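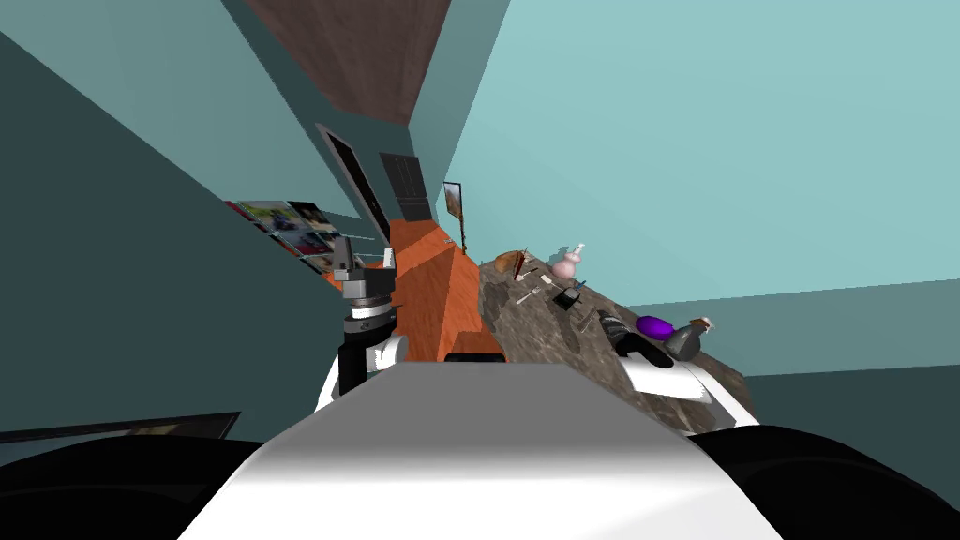
**Umville Home Robotics Club / Simulation Group / Kit Reviews**

**Thread: Skorance two-arm kitchen sim pack, worth paying for?**

**kmahama**
Trial license ran out, so I need to decide. The full pack is $218 a seat. I like the stone counter scene with the bread, the eggplant and the pitcher. Shapes are different enough that one grasp setting won't cover them. The head view renders fine on my old card.

**s_khosravi**
I bought it in June. 1,233 runs so far, mostly right arm. The pitcher is good practice with that round belly. The fork or knife or whatever it is on the stone gives me the most trouble. My gripper closes on the counter every time.

**bzapata**
I'd pass. Gaete has a kitchen too and it's free. Teal walls and wood ceilings don't teach an arm anything.

**s_khosravi**
Gaete only has one arm. I need two.

**bzapata**
Then run two copies. I did.

**piyumi_p**
Two copies don't share a counter, so you never get the arms in each other's way. That's the part I would pay for. My complaint is support. I asked about contact settings for the vase and got a link to the manual.

**kmahama**
Did the manual help?

**piyumi_p**
No. Lowering the grip force to a third did.

**estela_palma**
Check the seat terms before you buy. A seat is locked to one machine, and moving it costs $100.

**kmahama**
Didn't see that. I'll ask them about a club license first.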